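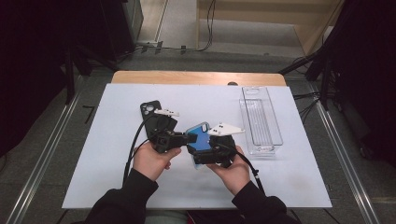
Right, week six, and we're on to how a novel gets turned into an audiobook, which I've been looking forward to since March. Last week was all paper and glue, so this one will feel different. Most listeners now get their books through a phone, and that changes what a publisher has to think about. Chapters get started on the bus and finished at the sink. Keep that listener in mind while you read the extracts.

Our main text is Fosine, the long sea novel you should all have by now (the paperback is 740 pages, sorry, but we only need the first 200). I'd like you to read the opening chapter twice, once silently and once out loud to an empty room or a patient cat. Mark every spot where you ran out of breath. Long sentences that look lovely on the page can be murder to speak, and a good abridger spots them early.

Abridged or full?

The first recording of Fosine was abridged, and it lost the whole Clutcombe section, where the brothers sell the boatyard. I used to think that was a crime. Having listened again over Easter I'm less sure – the story moves faster and you still understand why the younger one leaves. What does go missing is the joke about the bell, which only pays off much later. Have a think about whether you'd have kept it. I would have, but then I like bells.

One voice or several?

Manole, the second set text, is told by a mother and her two sons in turn. The recording uses a single reader for all three. Some of you will find that confusing at first, and I certainly did on the train. Listen for how she slows down for the mother and clips the ends of words for the elder boy. She hardly changes her accent at all! Compare that with the full-cast version of Luninton, which has doors, rain and a dog, and which I find a bit much after an hour. You're allowed to love it.

For next time

Take a passage of 200 words from either novel and mark it up for a reader: pauses, stress, any names that need a note on how to say them. Pencil is fine. Then cut a quarter of it and write me a short paragraph on what you took out and what it cost. Hand both in by 10 May 2023, please – on paper if you can, as I mark on the sofa.

The library has Manole on disc as well as on the app, so no need to buy anything.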